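Soft package rule

The soft package rule is a working convention in robot handling, under which a flexible bag may be gripped only at a seam or a gathered fold, and never across its full face. It is usually stated as "take the edge, leave the air." The rule first appeared in the Erkstead Handling Notes, a set of shop guidelines edited by Lorna Rankin and Gus Tran, and has since been copied into the house rules of a number of test labs, often with the typing errors intact.

Background

Early guidance on gripping dealt almost entirely with boxes, which hold still and have corners. Bags were covered in a single line advising operators to "use care." Rankin objected that care was not a setting on any machine she had been issued. Her first draft ran to 77 pages, of which 3 concerned bags and most of the rest concerned definitions of the word "bag." Tran cut it to a length that people might read during a shift.

Provisions

The notes ask that the fingers be fully open before the final approach, and that closing speed be reduced once either finger touches film. Glossy packaging gets a section of its own, as highlights and creases can be mistaken for edges by a vision system. The operator is told to confirm the grip point on at least two views and to write down which two. 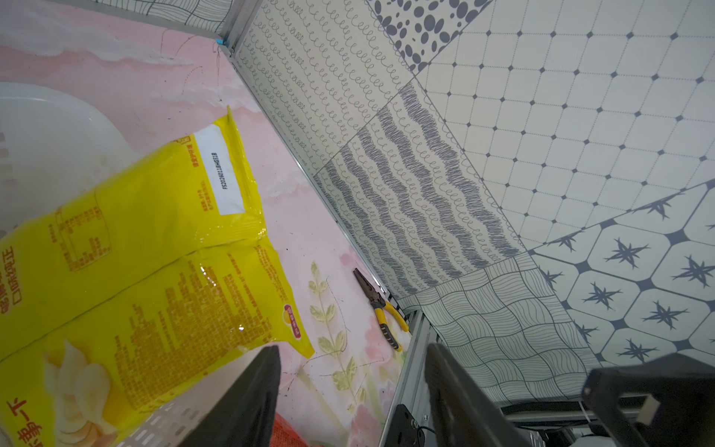

An open two-finger gripper at the lower edge of a bag of potato chips. Pliers lie near the rail.

A separate clause covers loose hand tools, which are to be logged or removed before a run. It is the most frequently quoted part of the notes and, by Tran's own account, the least frequently obeyed. The Saengthong edition softened "removed" to "accounted for," a change that pleased everyone except Tran.

Testing

Labs that follow the rule generally use the Molar procedure, in which 200 lifts are made with one type of package and any split, puncture or drop is recorded as a failure. Crushed contents are recorded too, but do not count against the result - a point on which the snack trade has views.

Criticism

Verna Boateng has argued that the rule suits pillow-shaped bags and little else, and that stand-up pouches need their own text. Ezekiel Yazzie's reply, circulated in August, agreed with her and then proposed no text. The Vikach supplement does mention pouches, in a footnote to a table that was later dropped. The footnote remains.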